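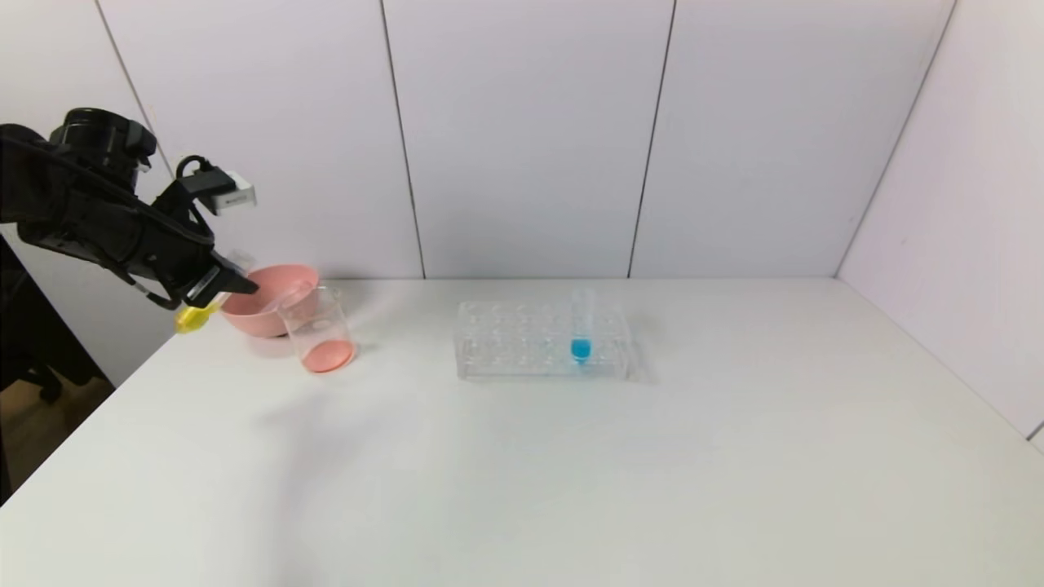
Why does a beaker have a beak?

I love this question, and my friend Rupert Widmer asked it when he was six. A beaker is a glass cup for science. Look closely at the rim of most of them and you'll find a tiny spout – that's the beak! It helps the liquid leave in one thin stream, so less of it runs down the side and onto your socks.

Beakers are great for mixing, but not so great for measuring. The lines on the side are only a rough guide. If I want exactly 42 milliliters of water, I grab a tall, skinny measuring cylinder.
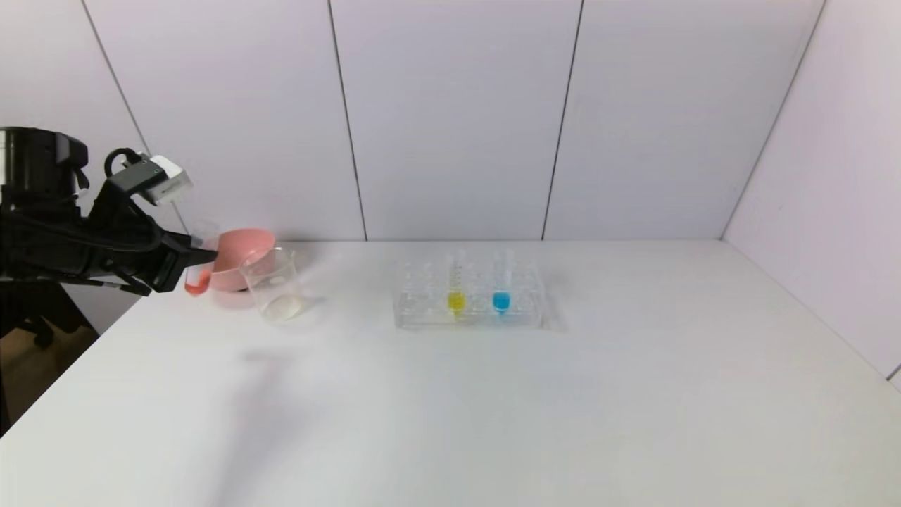 Pouring is something I still practice, and I've been doing kitchen science since I was your size. Go slowly, and keep the cup close to the beaker. A plain cup has no spout, so a little can cling to its lip, like the reddish-orange streak on the pink one. Test tubes are even trickier, with their narrow mouths and round bottoms. They need a rack to stay up, and the blue and yellow liquids are standing side by side in theirs.

Want to try? Fill a jug with 200 milliliters of water, add a drop of food coloring and pour it into a glass over the sink. Then do it again with a cup!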